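Lunch Duty: A Few Weeks With the Granel Hand Kit

I carry a tote bag to the mall now, and the tote bag has a gripper in it.

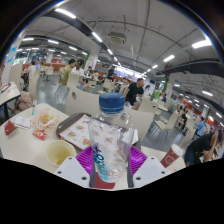
My rule for any gadget review is that it has to come out of the house with me, and for the Granel that mostly meant lunch. Food courts are great for this! There's a lot of stuff on the tables that bends, slides, rolls or spills, and the lighting is its own kind of awful. If a pair of soft fingers can cope with a half-squashed water bottle and a paper cup with a lid on it, I figure they can cope with my kitchen.

So what are you buying? The Granel is a hand-held gripper from a small outfit called Vandomon. You hold it, you squeeze, the two fingers close. There's a mount for a camera, and the camera records what the fingers are up to while you go around picking things up. Later on, those recordings can be used to train a robot arm wearing the same fingers. You don't need to own the arm to start, and I don't (my apartment can barely fit the couch). Plenty of people buy the hand first and share time on an arm at a club or a school lab.

The kit is $500. For that you get the handle, the white fingers, the soft purple pads, a camera mount, a bag of spare screws and a carrying case that I stopped using on day two, hence the tote. The camera is extra, which annoyed me more than it probably should have. At this price I'd like to open the box and go.

Putting it together took me one evening and one bad word. The fingers go on with small screws and the holes line up nicely, but the wrench in the box is tiny and I have big hands. Use your own if you've got one. The printed guide is 16 pages and decent until the part about the trigger spring, where it shows you the finished thing and skips how to get there. I ended up on the Vandomon forum, where somebody had posted a much better drawing.

Now the good part, which is the pads. They're ridged, a bit like little fans, and they give when they meet something. I had been using an older gripper from Pustamow with hard rubber tips, and bottles were a nightmare with it. Squeeze too lightly and the bottle slips, squeeze a hair more and you've got water on your sleeve. With the Granel I stopped thinking about bottles after the first Friday. Cups took longer. A paper cup wants you low and gentle, and I dented plenty before I got the feel for it.

Flat things are still the weak spot. Receipts, ketchup packets, the paper menu that comes on the tray — the pads are too chunky to get under an edge. My trick is to drag the paper until it hangs off the side of the table and then grab it from there. It works, but it feels like cheating, and a robot that learns from me is going to learn my cheating too. Quách sells a thin clip-on tip that is supposed to fix this. I haven't tried it, and it only fits the older fingers so far as I can tell.

Weight is fine for ten minutes and not so fine for an hour. My wrist was sore by the end of my longest outing, and I wished for a strap or a loop or anything at all to let me rest my hand without putting the kit down. The trigger also squeaks. A drop of oil quiets it for a day or so.

I kept all my recordings, and by the end of March I had 176 of them saved. The software sorts them by time and lets you type in a label, and that's about all it does. There's no quick way to toss the bad ones in a batch. You click, you confirm, you click again. I did a lot of that on the bus home. Version 2 of the app is promised for this summer, and bulk delete is on the list, so fingers crossed.

Who's it for? If you already have an arm, or you know somebody with one, and you want to teach it everyday stuff in everyday places, I think the Granel is a good buy. The pads alone make up for most of my grumbling. If you're only curious and want a robot that does something on its own by the weekend, save your money — this is homework, fun homework, but you'll be doing it for a while.

Spare pads are sold in pairs. I'd order one set with the kit and save yourself the second shipping charge.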